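El soporte vertical y mi falta de fe

Llevo meses leyendo que hay que sacar las cosas de los cajones y colgarlas a la vista. Povilas Lūse, que escribe la carta mensual de Evby, lo repite en cada entrega: lo que se ve se usa. Puede ser. En mi casa lo que se ve se llena de polvo, y en enero, con las ventanas cerradas, más.

Aun así piqué. Primero miré el modelo de Tarkach, 390 euros por una barra con pie. Luego uno de Trurnari a 200, que en las fotos parecía idéntico -- y sospecho que lo era. Las opiniones de los compradores tampoco ayudan: leí alrededor de 343 y casi todas decían «queda precioso». De si se tambalea, ni palabra. 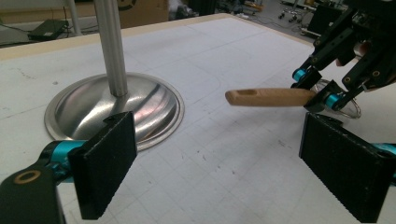

Mi duda con estos soportes es siempre el pie. Cuanto más alta la barra, menos me fío de una base bonita, y el brillo del acero no pesa nada. El que tengo sobre la mesa blanca es de esos: un plato de acero pulido, poco abombado y de borde plano, con un palo de aluminio plantado justo en el centro. Lucir, luce. Los mangos de madera clara con agujero en la punta me convencen más, porque se cuelgan de cualquier clavo y un clavo cuesta céntimos. También hay que decir que un clavo deja marca y el casero protesta.

De momento no compro nada más. Povilas recomienda ahora la barra doble de Anozie, y yo sigo con mi cajón, que cierra mal desde hace dos inviernos.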